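Unit 6: Handling cloth

Course notes, Automation of Household and Shop-Floor Work
W. Nägeli

Reading before the session: chapter 4 of the course reader (grasp types), and the Cleleck test report, tables only. The introduction to the report can be skipped.

6.1 The question

Units 4 and 5 dealt with rigid parts. A rigid part has six degrees of freedom. Once its pose is known, the grasp and the path can be computed, and the part will still have its shape when the gripper closes. Most of what is called automation in a plant rests on this.

Cloth breaks the assumption. A towel on a table can take a practically unlimited number of shapes, and each contact changes the shape again. Gripping one corner tells you where that corner is and very little about the other three. This unit asks how much of an ordinary laundry job a machine can do under those conditions, and where the job has to be handed back to a person.

"Can a robot fold laundry?" is too loose to answer. We split the job first.

6.2 Breakdown of the job

For an industrial laundry, and with small changes for a home, the steps after drying are:

1. Singulation. Take one item out of a pile.
2. Identification. Decide what the item is.
3. Unfolding. Bring the item into a known shape, usually held by two corners or laid flat.
4. Folding. Apply a fixed sequence of folds.
5. Stacking. Put the folded item down without undoing step 4.

Steps 4 and 5 were solved mechanically decades ago for flat goods. A sheet folder with belts and air jets doesn't look for corners. It depends on an operator who feeds the sheet with the leading edge straight. The operator is doing steps 1 to 3, and that is where the labor cost in a flatwork line sits.

Keep this in mind when you read a product claim. A machine that folds a shirt clipped to it by hand does step 4. Ask who does the rest and how long that person takes per item.

6.3 Singulation

The pile is the hard part for perception. Items overlap, a single item may show at two or three separate places, and the boundary between two items of the same color may not be visible at all. Color segmentation works on a mixed pile of plain-dyed goods and fails on a cart of white towels.

Common grasp rules:

Highest point. Find the highest point in the depth image, descend, close. Simple, fast, often picks up two items.
Ridge. Look for a fold that stands up from the surface and pinch across it. Better hold, but the grasp says nothing about where on the item you are.
Edge. Look for a hem. Good information for step 3 if it works. Hems inside a pile are mostly hidden.

Double picks are detected by weight or by a camera view of the hanging item. Weight is reliable only if the goods are uniform. A bath towel and two hand towels can weigh the same.

A second failure is drag. The gripped item is single but it is trapped under others, and pulling it brings a neighbor over the rim of the bin. The usual countermeasure is a short vertical lift, a pause, and a small shake before any sideways move. This costs cycle time on every pick, including the ones that didn't need it.

6.4 Unfolding

With one arm, the standard method is to hang the item from the grasp point and let gravity reduce the number of shapes. The lowest point of a hanging rectangle is often a corner. Regrasp there, let go of the first point, and repeat. After a few regrasps the item usually hangs from a corner.

With two arms the second gripper takes the low corner while the first holds. The arms then separate until the upper edge comes under tension. Three things go wrong:

The two corners held are diagonal, not adjacent. The item hangs as a triangle or a kite. Detection is easy from the silhouette, recovery takes one more regrasp.

The first grasp is in the body of the cloth. Material gathers at the fingers and creases run out from there. Tension makes the creases sharper and doesn't remove them. One arm has to release and find an edge.

The item is twisted. Between the grippers there is a rope and not a sheet. Rotating a wrist may clear it if the direction of twist can be seen, which is seldom possible with a single fixed camera.

Tension itself needs a limit. Most electric arms of this class estimate force from motor current, and the estimate is poor at low loads. In practice the stop condition is visual: separate until the top edge is straight within a tolerance, then stop.

Fingertips matter more than students expect. A parallel gripper with hard flat tips will slip on satin weave and will hold terry cloth well. Thin compliant tips can get under a single layer on a hard table. On a soft table they can do it more easily still, and the simplest improvement to many test cells is a foam sheet under the work area.

6.5 Test data

The Cleleck report is useful for teaching because it uses the same hardware for both conditions and counts an attempt as failed if anyone touches the cell.

Condition A: one square towel, dropped on the table at random, to be brought to a flat state. 200 attempts, 187 completed.

Condition B: mixed bin of towels, T-shirts and pillowcases. One item to be taken out, brought to a flat state and folded. 200 attempts, 32 completed.

Compute the rates yourselves and then consider what they mean for operation. Condition A looks good until it is placed in a chain. Five steps in series, each with the rate of condition A and independent of the others, give an overall rate near 72 percent. A laundry that has to rescue more than one item in four needs a person standing at the machine, and that person could have fed the folder.

Condition B is not simply A with more steps. Errors carry over. A double pick that isn't caught at step 1 appears as an item of unknown type at step 2 and as a shape that never converges at step 3. The report assigns each failure to the step at which the attempt was stopped, so step 3 looks worse than it probably is.

Neither condition used damp goods, buttons, fitted sheets or socks.

6.6 Teleoperation and learned policies

A growing number of groups record a human operator who drives two arms by hand, then train a policy on the recordings. The operator supplies the regrasp decisions that are difficult to write down as rules. The method handles creases and partial grasps better than the geometric one in 6.4 when the goods resemble those in the recordings.

Two cautions. A recording of a teleoperated task demonstrates that the arms and grippers are mechanically able to do it. It doesn't demonstrate that any program can. When you see a clip, find out which of the two you are looking at. If the source doesn't state it, write "unknown" in your notes.

Second, cycle time. Teleoperated folding is slow compared with hand folding, and a policy trained on it inherits the pace.

6.7 Present position

Flat goods, fed by hand, folded and stacked by machine: in production.
Single known item on a clear table, unfolded by robot: works in the laboratory.
Mixed bin to folded stack, unattended: not available at a useful rate, in the home or in the plant.
Sorting by type after a person has singulated: close, and for many plants the more sensible purchase.

The Menico and Talavera case studies in Unit 7 both chose the last option.

6.8 Exercises

a) Draw a state diagram for step 3 with two arms. Include the diagonal grasp and the body grasp as separate states, and give each an exit.
b) For condition B, propose a failure log that would separate undetected double picks from true unfolding failures. State what sensor each entry needs.
c) Use the still that follows. Name the step from 6.2, judge what kind of grasp each gripper has, and write down the next motion for each arm. Half a page.

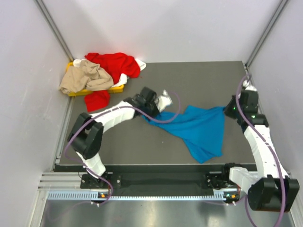

Castance, 05/02/2018

Notes for exercise c. Start with the blue cloth and treat the two grippers separately. At the right one the cloth comes to a point at the fingertips. At the left one it is narrow and gathered, with creases fanning out from that side. Compare both with the cases in 6.4 before you choose which arm should release.

The bin at the back left is a fair example for 6.3. Red shows both behind the beige cloth and over the front of the bin, and white shows in three places. Say how many items you would report to the controller and what evidence you have for that number. A range is an acceptable answer.

The still doesn't tell you whether a person or a program is commanding the arms. Mark it accordingly.

Hand in on paper. Late work goes to Wendelin Nägeli directly and is accepted until the end of March.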